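Automation in Services, handout 6
Notes from the demonstration visit to Rorix, Irnell site (November)
Written up by Damian Holzer from the group's notes. Corrections to me please, not to Rahel, she has enough email.

Read before the seminar. Slides from the introductory talk are not being circulated, so if you missed the visit this is all you get.

Programme as it ran
Arrival and badges, 9.15. Talk by Rahel Strebel (head of trials), 9.30, overran. Demo bench 10.20 till just before noon. Questions in the canteen. The Wosley warehouse part was dropped, lift out of order, may be rescheduled next term.

1. Background from the talk

Rorix started out in packing lines, fixed cartons, one product, one grip. Moved to household and shop goods after the Stöckli contract (small grocer deliveries, mixed orders). Mixed orders are the hard bit. Same bag may hold a bottle, something soft, something round, something flat.

Current trial is bag handling: putting goods in and taking them out again. Unpacking is treated as its own task and not as packing backwards. Worth remembering for the essay. When packing, the arm knows what it's holding and the bag is mostly empty. When unpacking it has to find the item first, and the bag is in the way the whole time.

Figures from her slide, noted down by three of us and they agree:
recorded bag runs to date 3,717
of those, usable for training 3,365
of those, labelled by hand so far 3,049
arms per bench 2

Question from the floor: why are there unusable ones? Answer: mostly recording faults, a camera dropping out, or an operator stopping half way. Failed grasps are kept. She was quite firm on that, a failed grasp is still a good run if it was recorded properly.

2. Why thin plastic bags are difficult

Asked this one twice, so here are both answers put together.

Shape. A box has the same shape each time you look at it. A thin bag doesn't. Touch it and the opening moves, folds over, closes up. There is no "position of the bag" worth storing for more than a moment.

Shine. Creases throw highlights and the highlights move when the bag moves. Edge finding picks up the creases and thinks they're objects. Older software did this constantly, she said.

See-through but not quite. The colour of the goods comes through the plastic, so the system may "see" an item that it can't in fact reach from that side. Also printed bags: a printed dot can be taken for a thing inside. They use patterned bags on purpose now.

Grip. Fingers close on item plus a layer of plastic, lift, and the bag comes up too. Called a "double take" at Rorix. Fix at present is to feel for the extra drag and let go. Slow.

3. The bench

Two arms on one rail along the front, fabric-covered walls on three sides so the background stays plain. Cameras: one fixed view over the whole table, one close view at the wrist. Terms you need:

fixed view - sees both arms and the layout, poor on what's inside the bag
wrist view - moves with the gripper, very good close up, no idea where anything else is
handover - passing an item from one arm to the other, not attempted on the day
clutter - anything on the table not part of the task. Left there deliberatly

On clutter: the table gets dressed differently between runs, plates, cloths, baskets etc. A system trained on a clean table falls over in a real kitchen.

Somebody asked about speed. Slower than a person, by a lot, no figure given. Rahel's view is that speed comes last and that visitors always ask about it first. Fair enough.

Somebody else asked about food safety, i.e. bruising. Grip force is capped, cap is set per trial, she wouldn't say at what level. Possible exam topic is NOT this, stop asking.

4. For the seminar

Come with a few lines on each. Bullet style fine.

Which of the four difficulties in section 2 would go away with a stiff paper bag, and which wouldn't?
Is it useful to have a second arm if there's no handover? What could it be doing in the meantime?
The wrist view and fixed view can disagree. Which would you trust, and at which point in the task?
Of the 3,717 runs, not all are labelled. Who does the labelling and what does it cost? (See reading for handout 5, second half.)

5. Bench views

Compare these with section 2, especialy shine and see-through. 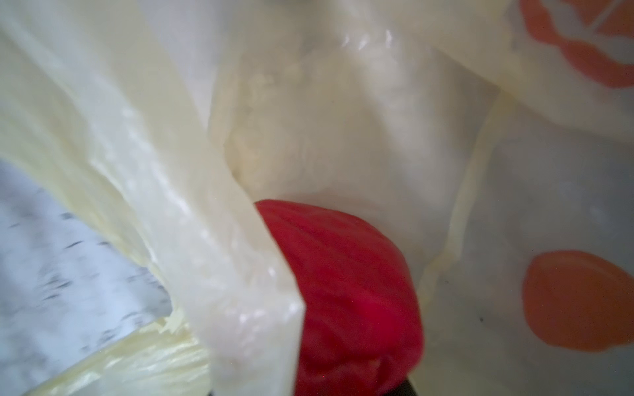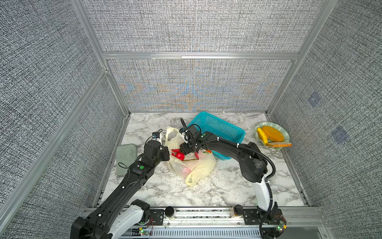

Fig. 6.1 and 6.2. Bag task, Rorix bench, Irnell. First: close view at the bag. Second: fixed view, both arms, right gripper in the bag.

Reports due in the usual tray by 4 pm. Two sides max, names on both.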